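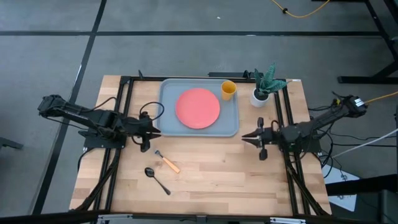
Ravindran Amin wrote back on the first draft of this talk that a machine which needs 30 tries to lay one place setting is doing research, and a chore is something you stop thinking about. I keep his remark as the opening. Read it out, then pause.

Define the term. A chore is done when the person who asked for it does not have to check. By that standard the dishwasher qualifies and two arms over a table do not, yet.

Slide 2. Success rates. In the Juvadville runs the full setting was completed in 87 percent of 700 trials. State the number plainly. Then state that a kitchen with 7 place settings at that rate will need a person most evenings.

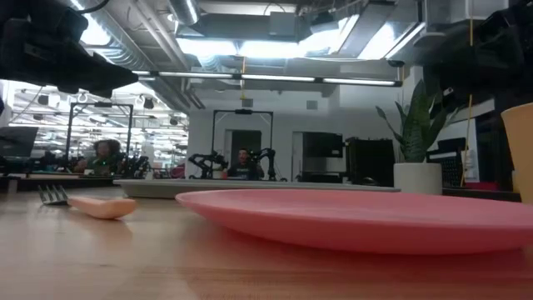 Slide 3. Grasping is mostly a question of edges and clearance. A gripper has to get its fingers past the object without touching the table, and flat items leave it little room. Cutlery is the usual case - a fork with a thick, rounded handle gives the fingers something to close on, and the tines give them much less. A plate with a wide, shallow rim has to be taken at the rim. Do not go into finger geometry unless asked.

Slide 4. Shop floor. Kumaresan Nambiar's figures from Pollberg go here. Parts arrive in known positions, so the rates are higher - say that the fixture is doing part of the work.

If time is short, skip slide 4 and take questions on cost.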